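Devuvura Ice Hockey League — Member Support
Ticket category: Registration and Statistics
Status: Resolved, monitoring
Assigned to: Man-lok Wan, League Systems

Summary
The Jorton club reported that its playoff roster could not be locked in the online scoring system. On submission, the team page returned the message "Roster exceeds limit", although the club had entered 20 skaters and goaltenders in accordance with the playoff regulations.

Initial findings
The club's entry was reviewed and found to be correct. The limit check was counting two affiliate players who had been released in February and whose records had not been closed. The same fault was then confirmed on the Wei club's page. No other club was affected.

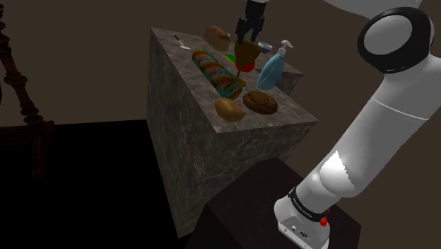 Image: Devuvura Ice Hockey League, Member Support

Action taken
1. The released players' records were closed manually and the roster page was reloaded. The error message persisted.
2. The cached roster was cleared on the league server. Jorton was then able to lock its roster; Wei was not.
3. Wei's roster was examined line by line. Sweater number 14 had been assigned to both a defenceman and an affiliate forward. The forward was reassigned to 88 with the club's written consent, and the roster locked on the next attempt.
4. Game sheets already filed for both clubs were compared with the corrected rosters. One assist credited to the affiliate forward had been posted to the defenceman and has been moved.

Outstanding matter
The standings page continued to show Jorton's penalty minutes as 80 after the correction, while the signed game sheets give a lower total. The Hatier Arena scorekeeper has been asked to supply the original sheet for the final regular-season game. The published figure should be treated as provisional until it is received. League points and playoff seeding are not affected.
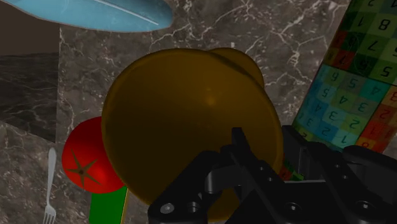

This page was last changed on July 27, 2024.

Instructions to club registrars
Registrars are asked to close the record of any released player before submitting a roster. Sweater numbers must be unique across the full list, including affiliates — the system does not flag duplicates at the time of entry. Where the "Roster exceeds limit" message appears on a compliant roster, please do not delete and re-enter players, as doing so detaches their season statistics. Reply to this ticket with the club name, the division and the full text of the message.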